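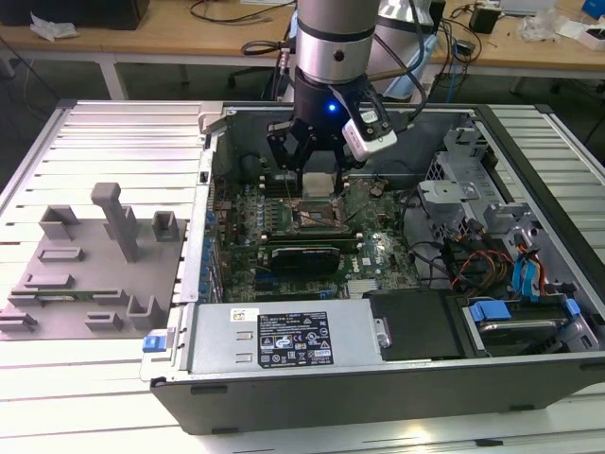 Page 3

Flekcombe building, ground floor
General safety inspection, walk-through of Thursday, May 5, 2022
Marks used: OK / Fix / Recheck

EXITS AND AISLES

Front door opens fully from inside without a key: OK
Rear door opens fully: Fix
Comment: Door drags on the sill for the last part of the swing. It can be pushed open but takes a shoulder. Plane the bottom edge or reset the hinges.

Exit signs lit: OK
Main aisle clear to full width: Fix
Comment: Narrowest point is 28 inches, beside the flattened cardboard. Same finding as in December. The cardboard goes out to the bin at the end of each day.

Floor free of trip hazards: Recheck
Comment: Mat at the front door curls at one corner. Taped down during the visit. Tape is not a permanent repair.

FIRE

Extinguishers hung, pins and seals in place: OK
Extinguisher tags current: Fix
Comment: The one by the Istuser storeroom has no tag. The gauge reads in the green. Get it serviced and tagged anyway.

Smoke alarms sound on test: OK
Comment: The alarm in the back hall is faint with the storeroom door shut. Loud enough at the desk.

Nothing stored within 3 feet of the electrical panel: Fix
Comment: Paint cans and a folded table. Moved during the visit, but the table had left marks on the floor and had clearly been kept there a while.

ELECTRICAL
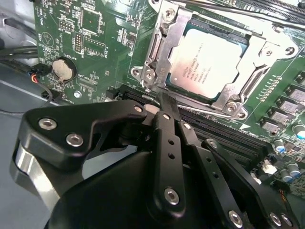
Electrical section: Xeon E5 processor in its socket, retention frame in place.

Power disconnected before any cover comes off: OK
Cords free of cuts and exposed wire: Fix
Comment: Floor fan cord is split near the plug. Fan tagged out. Do not tape it and put it back in use.

Power strips not plugged into other power strips: Fix
Comment: Found behind the copier. The wall outlet on the far side of the copier is free.

Outlet covers whole: OK
GFCI outlets at the sink trip and reset: OK

LIFTING AND STORAGE

Heavy items stored between knee and shoulder height: Fix
Comment: Levum cartons are on the top shelf. The one we weighed was almost 40 pounds. Move them to the second shelf and put the paper towels up top.

Shelving anchored to the wall: Recheck
Comment: Anchors are in, but one bracket turns by hand.
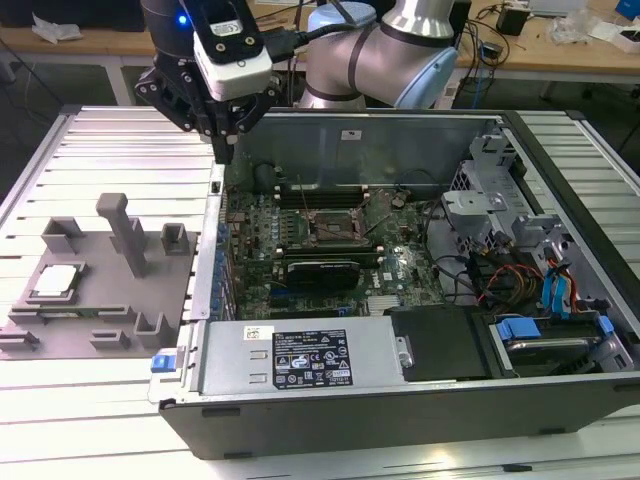 Tighten it, and if the screw keeps spinning, move the bracket over to the next stud. Check the others on that wall at the same time.

Ladder feet and spreaders sound: OK
Comment: The 10-foot ladder is missing its weight label. Replace the label.

CHEMICALS AND FIRST AID

Cleaning products in labeled containers: Fix
Comment: Spray bottle under the sink with no label. Contents unknown, set aside for disposal.

First aid kit stocked: Recheck
Comment: Low on gauze and burn gel. Gloves fine. The eyewash bottle is in date. 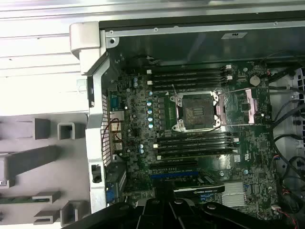 CPU socket open, load lever raised, memory slots on both sides.

OUTSIDE

Walkway and steps even: OK
Handrail firm: Fix
Comment: Loose at the lower post on the Şimşekoğlu side. The concrete around it is cracked. Keep people to the other steps until it is reset.

Outside lights working: Recheck
Comment: Inspected in daylight. Look again after dark.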